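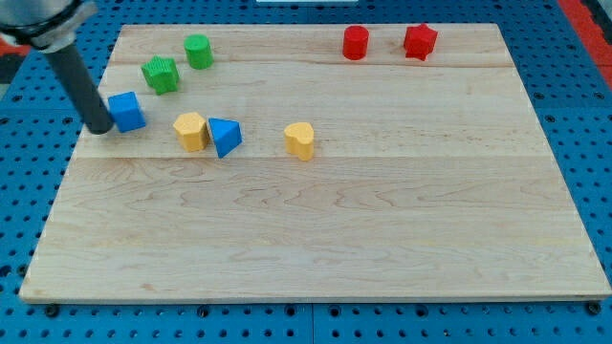 Bread at Home in Morkness: What People Bake and Who Taught Them

Sosina Chala
Food and Community module, project report
October 2019

Why I chose this subject

My grandmother baked twice a week for as long as I can remember, and when I moved to Morkness to study I missed the smell of it more than I missed the bread itself. I started baking in my shared kitchen mostly out of homesickness, and my neighbours began to knock (first to ask what was in the oven, and then, to my surprise, to tell me about their own mothers and uncles and the loaves they had grown up with). When we were asked to choose a project about food and the place we live in, I didn't have to think for very long.

My main question was a simple one: how did the people who bake bread at home in this town learn to do it? I also wanted to know what they bake, how often, and whether they expect to pass it on.

How I went about it

I wrote a short questionnaire and left copies at the library, at the Bralter Street community centre and, with the owner's kind permission, on the counter at Zoltberg's, the grocer where a lot of people buy their flour. I got 71 completed forms back, a good deal more than I had hoped for. From those I chose 23 people to talk to at greater length, usually in their own kitchens and nearly always with something to eat. The interviews were meant to last half an hour each. Very few of them did.

I took notes by hand, as several of the older people said they would feel shy with a recorder on the table. My quotations are therefore as close as I could get them, and I read each one back to the person before I left.

What people told me

Most of the people I spoke to had learned from somebody in the family, and it was very often a grandparent and not a parent. One retired bus driver explained that his mother had been working shifts and was glad to buy a sliced loaf, so it was his gran who stood him on a stool and let him knead. I heard much the same story in a number of other kitchens.

The second group had taught themselves as adults, from books or videos. They tended to weigh everything carefully and could tell me the exact temperature of their ovens. The family-taught bakers hardly weighed anything at all! When I asked one lady how much water she used, she held up a blue mug and said, "This, and then a bit if it looks cross." I have tried her recipe several times now and I am still learning what cross looks like.

White tin loaves were the most common, followed by soda bread and then sourdough. I was also given flatbreads, a plaited loaf made only in December, and a rye so dense that it lasted me the whole week. Only 2 of the people I interviewed sold any of their bread, both at the Saturday market.

Almost everyone said they would like to teach a younger person, but few had been asked. I found that rather sad, and I think it is the part of the project I would most like to carry on with.

Difficulties

My forms only reached people who were already out and about, so anyone who bakes but can't easily leave the house will be missing. I also left Zoltberg's off my first list of places, and a lot of the best replies came from there, so I should have started with the flour. Finally, I had 3,000 words of interview notes by the end and have had to leave a great many lovely stories out of this report. The full notes are in the appendix, with names removed, along with the recipe for the December loaf.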